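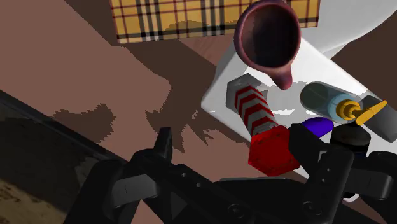
View from the simulator, gripper over the striped dumbbell-shaped part, mug and pump bottle behind it.

Gripper says closed, gripper is not closed
2019-12-10

The fault I mentioned in May has finally been pinned down, so I am writing it up while I still have the logs open.

The symptom, for those who missed it: in simulated clutter clearing, the arm would descend, close, report a good grasp, lift, and carry nothing to the drop-off point. It would then mark the object as cleared and plan its next move through the space where the object still was. In the simulator this costs a reset. On the real arm at Camthorpe it would cost a set of fingertips, or worse, so the real arm has stayed off for anything using this grasp code.

I ran 3,088 grasps overnight across the usual table layouts. Of those, 19 were logged as successful with no object in the hand at the end of the lift. That is a low rate and I can see why I missed it for so long. The success figure on the summary page hardly moves.

Sorting the 19 by object helped at once. All of them were on the striped thing with the hexagonal ends, and all of them were attempts on one of the ends. The mug had plenty of failures of its own, but they were logged as failures. So the grasp check was wrong in one particular way.

The check is in Trara, the small layer I wrote between the planner and the simulated hand. It calls a grasp good if two conditions hold when the close command finishes:

Finger opening is greater than the empty-hand threshold.
Contact is reported on at least one finger.

The second condition should say both fingers. It did say both fingers, until I relaxed it to deal with dropped contacts on curved surfaces such as the mug. I left a comment to put it back and did not put it back.

That alone does not explain the first condition. With nothing between the fingers they ought to shut fully, and the opening ought to fall below the threshold. What happens is that one fingertip comes down against the outside of a hexagonal end and lies along a flat face. The fingers are linked, so when one is blocked the other stops as well. The hand stays part open, one finger reports contact, and both conditions pass. On a round object the fingertip tends to slide off and the hand shuts. On a flat face it sits there quite happily.

The reason it lands outside in the first place is a separate fault, and the more embarrassing one. The planner takes the object's outline from depth, and the depth for one end of the part was being merged with whatever lay next to it. In a crowded layout the merged blob is wider than either object and the chosen centre moves sideways. I spent two evenings blaming the shadows, as they have ragged edges in the render and look suspicious. They have no effect on depth at all. I turned them off and got the same 19.

Changes made:

Contact is required on both fingers again. The mug problem is handled by holding the contact signal for 100 ms, so a brief dropout no longer counts as a loss.

The check is repeated after the lift. If the opening has changed or either contact has gone, the grasp is a failure and the object stays on the map.

An object is removed from the map only after a fresh depth image shows the space is clear. This should have been the rule from the start. A gripper's opinion of itself is not enough to declare a volume free.

The Ogilvie segmenter now splits blobs at depth steps before the centre is worked out. It over-splits the mug at times, which I can live with for now.

Same seeds, same layouts, run again: no false successes. The overall success rate went down slightly, as it should, and cycle time went up because of the extra depth image.

Still open is the speed limit after a failed lift. The arm currently goes back to its start pose at full speed, and if something is hanging off one finger that is a poor idea. The Serkomitz controller has a reduced speed mode which I have not wired in yet. Until that is done and tested, the real arm stays off.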